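3 Setting up and looking after the toaster cell

3.1 Layout of the cell

The toaster cell is the smallest of the cells we run on the Gonimeck platform, and it has taught us more about upkeep than any of the larger ones. It consists of one two-armed robot with multi-fingered hands, one white table, one household toaster and one flat tray. The task sounds trivial when written down: put bread in, press the lever, wait, take the toast out, lay it on the tray. In practice it brings together a narrow slot, a spring, a heat source and a soft object that changes stiffness while the robot is waiting for it, and we have grown very fond of it for exactly that reason.

The robot stands at the long side of the table with its base bolted to a floor plate. The table is not bolted. We tried fixing it in the first month and found that every service job on the arms then meant undoing four floor anchors, so the table now sits against two steel stops and is pushed home by hand at the start of a shift. The stops repeat well enough that the head camera calibration survives the move in nearly every case, and where it does not, the morning check in Section 3.3 catches it.

Power for the toaster comes from a switched socket on its own circuit, driven by the Werkbridge controller. The controller cuts the socket after 492 seconds of unbroken draw, whatever the robot or the operator happens to be doing. This limit is set in the controller itself and cannot be changed from the task software. We recommend the same arrangement to anyone who wants to work with a heating appliance: the software stop is useful, but the socket is the one we trust.

3.2 Placing the toaster and the tray

The toaster is placed near the middle of the table and turned slightly, so that the head camera looks into the slots and along one side of the body in the same view. A square placement hides too much. With the body square to the robot, the rim of the near slot covers most of the far one, and the lever side is seen at such a shallow angle that its height is hard to judge. We tested a range of angles by simply turning the toaster a little at a time and asking the detector for both slot centres, and the range that worked turned out to be pleasingly wide. The operator does not need a jig. A glance at the live view is enough.

The tray lies flat on the table to the right of the toaster. We chose a blue one with a low rim for two reasons. The colour stands well apart from bread, toast and table under our lights, and a low rim lets the fingers come in almost level when a slice is set down. A deeper tray we used early on caught the fingertips on the way out and had to be abandoned after a week.
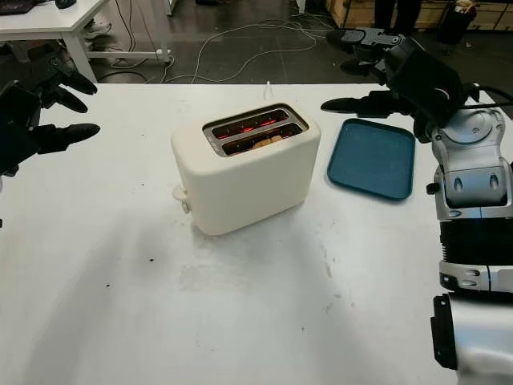 Figure 3. The toaster cell with the elements glowing and bread standing in the nearer slot. The tray lies to the right of the toaster, and both hands are in view.

Glowing elements are a real nuisance for the cameras, and we had not expected how much. Automatic exposure reacts to the bright slots by darkening everything else, and the black fingers then lose what little contrast they had. We therefore lock the exposure before the lever goes down, using a setting taken with the toaster off. The slots come out bright and rather flat in colour, but the outline of the rim is kept, and the rim is what the grasp planner needs. White balance is locked at the same time. Left to itself, it drifted towards blue as the elements warmed up and recovered slowly afterwards, so that the same slice could be labelled pale or brown depending on when one looked.

3.3 The morning check

The check takes one person a few minutes and is done before any bread is brought to the table. It has changed many times, and the present version is the shortest so far:

Push the table against both stops and rock it once.
Run each hand from open to closed and back, listening for clicks at the finger bases.
Touch the right index fingertip to the calibration mark and read the error on the controller screen.
Empty the crumb drawer of the toaster with the plug out.
Press and release the lever by hand, cold.
Look over the cables at both wrists through the full swing of the arm.

If the fingertip error is above 2000 micrometres, the table is pulled out and pushed home again, and the touch is repeated. If the second reading is no better, we recalibrate the head camera. Over the 63 working sessions reported here this was needed only a handful of times, mostly after somebody had cleaned the table and leaned on it.

The cable check deserves more space than it gets in most accounts of such cells, including our own earlier ones. The cable at the right hand has to follow the wrist through the reach over the tray, and a loop that looks generous with the arm at rest can be tight with the arm stretched out. We now set the loop with the hand at the far corner of the tray and only then close the clip. Since making that change we have not lost a signal from the right hand during a run - a great relief, as the fault used to show up as a finger that was late by a fraction of a second, and we spent a good many afternoons blaming the controller for it.

3.4 Wear on the fingers

Each finger carries a replaceable tip made from Lustent, a soft moulded compound. The tips do three quite different jobs in this task. They pinch the bread by its upper edge, they press the lever, and they steady the toaster body while the lever is moving. The first job hardly wears them at all. The second does nearly all the damage, as the small lever presses into one spot on the pad and leaves a groove that deepens with every cycle.

A grooved tip still works the lever perfectly well. Indeed it works it better, seating itself neatly in its own groove, and this kept us from noticing the problem for some time. What suffers is the pinch. Bread held across the groove tilts, and a tilted slice meets the slot rim on the way in. Our insertion failures came in clusters, and once we had plotted them against the age of the index tip the pattern was plain to see. It was one of the most satisfying plots of the whole project.

We now change the index tip on the lever hand every 48 hours of running time and leave the others until they look worn. The swap is quick. The hand is opened and held, the old tip is peeled from its base, the base is wiped with a dry cloth, and the new tip is pushed on until its collar sits level. No glue is used. A new tip grips a little harder than an old one, and for the first few slices we lower the pinch force so as not to dent fresh bread.

3.5 Crumbs, heat and the table top

Crumbs go everywhere. They gather beneath the toaster, along the tray rim and, worst of all, in the gaps between the finger joints, where they grind. A soft brush clears the joints if it is used daily. Compressed air drives the crumbs further in, and we have stopped using it near the hands altogether.

The fingers are kept clear of the slots while the elements are on. The planner treats the space above the toaster as a closed box from the moment the lever goes down until the socket current drops, and for a short time after that. The box is larger than it strictly needs to be. We could take toast out a little sooner with a tighter one, but the soft tips age faster with heat, and a few seconds per slice is a fair price.

The table surface marks easily. We clean it when the marks start to trouble the detector and otherwise leave it be. Small dark specks were at one stage picked up as crumbs, and a scuff near the front edge was once reported as a slice of bread with great confidence. Both errors went away when we added pictures of a worn table to the training set, and we would now advise against starting with a spotless one. A detector that has only ever met a clean table has a hard time in its second month.

3.6 Repair of the lever latch

The toaster is the part of the cell most likely to fail. A household lever is built for a few presses a day, and ours gets far more. The usual fault is a latch that holds on one press and lets go on the next. The controller sees this as a lever movement with no rise in current, and it stops the run after two such events in a row.

Cleaning the latch cures most cases. The toaster is unplugged, left to cool fully and taken off the table to the service bench, where the crumbs are brushed from the latch plate and the slide is checked for free travel. If the fault comes back within the same session, we fit a replacement toaster of the same model and run the placement check from Section 3.2 again. Our colleagues at the Baird site keep two spares on the shelf, and after one long wait for a delivery in May we have taken up the same habit.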